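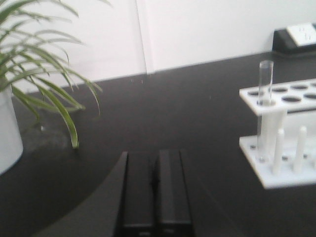 Ballside held its lab automation open day on Fri 1 January, which kept attendance down. I went for the tube handling station, run by Piyumi Samarakoon. She gave the same talk twice and let people interrupt both times.

The station is a single arm with a parallel gripper and a wrist camera, working over a dark tabletop. The task is to take a glass test tube out of a white rack and put it back in a different hole. The planner is called Stiltitz and was written in house. It takes the wrist view, estimates where the rim of the tube is, and picks an approach from above.

Clear glass is the hard part. An empty tube against a dark table shows up as a few thin highlights, and the white rack behind it removes half of those. Samarakoon's group trained the rim detector on 456 labeled grasps, which is a small set. She said the labeling took longer than the mechanical work. Most of the errors they log are in depth: the fingers line up with the tube but stop too high.

I asked why they left a plant on the bench. She said striped leaves are a good source of false edges and she wants the detector to see them. The older version, Wesau, was tuned on a bare table and lost the rack whenever anything else was in view.

Cycle time was quoted as around 53 seconds per tube. A technician is much faster. The group is working on repeatability first and has a speed target for April.

Between runs the arm goes to a parking pose with the fingers closed. The controller uses the closed position to zero the finger encoders, and it will not accept a new job until the reading is within tolerance. I liked this. Our own cell at work only zeroes at power-up, and it drifts over a shift.

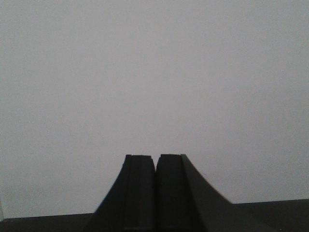 Notes for my own setup

Zero the fingers between jobs. Add clutter to the training views. Log depth error separately from lateral error, which we have never done.

I did not get a clear answer on cracked tubes. The Mondal force sensor they are testing may cover that, but it was not mounted for the visit.

2 comments

tkr_bench: Did they say what the finger pads are made of? Ours slip on glass.

pipetteur: We have the same depth problem. A second camera off to the side helped more than extra training data did.

Recent posts
Rebuilding the cable chain
Encoder drift, part 2
Choosing a tube rack for automated picking

Contact | Copyright, all rights reserved | Back to top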